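Gripper comparison, second progress report: the two gripper units on the two-arm bench

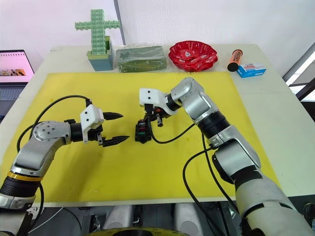
2 min read

Prepared by Styliani Triantafyllou for Karthik Sikder, Risbridge program office. Covers work from February to 18th August.

The grant asked us to say whether either gripper is good enough to replace the one we have been using for two-handed passing. My answer for now is no, or at least not on the evidence we have. The Flikmont numbers look good on paper, but I don't think the test was hard enough, and I would rather say so now than in the final report.

Most of the period went into handovers: one arm holds a small item over the yellow mat, the other closes on it, and the first lets go. Shiuli Kodikara ran 200 of these with each gripper. Flikmont dropped 5. Flakinley dropped more, but its fingers were swapped halfway through and the two halves should not be added together. Ximena Rosales is repeating the Flakinley set with one pair of fingers from start to finish.

My doubts are mostly about the objects. Small rigid things are easy. Clear plastic wrap and soft packets are what the program cares about, and we have only short runs on those. The vendor's claim of 2000 cycles without adjustment is also untested here. Our longest run without somebody touching a screw is well short of that, and I would not repeat the claim to anyone upstream.

Cables are still a nuisance. With both arms reaching toward the middle, the gripper cables hang in long loops, and Fernanda Moreira has had to stop runs when one came too near the fingers. We tried clips. They helped on the forearm and did nothing at the wrist — we need a shorter cable or a different exit point, and Flikmont has quoted about 5 weeks for the first.

The Chowdhury controller was meant to let us switch grippers without retuning. It does load both profiles, but closing force drifts after a switch and we retune anyway. I have asked for a firmware fix and have no date for it.

Spending is on plan apart from spare fingers, where we are over. The next period is for soft packaging, the repeated Flakinley set and one long run on each unit. I'd ask that the decision on buying 2 more Flikmont grippers wait until the packaging results are in.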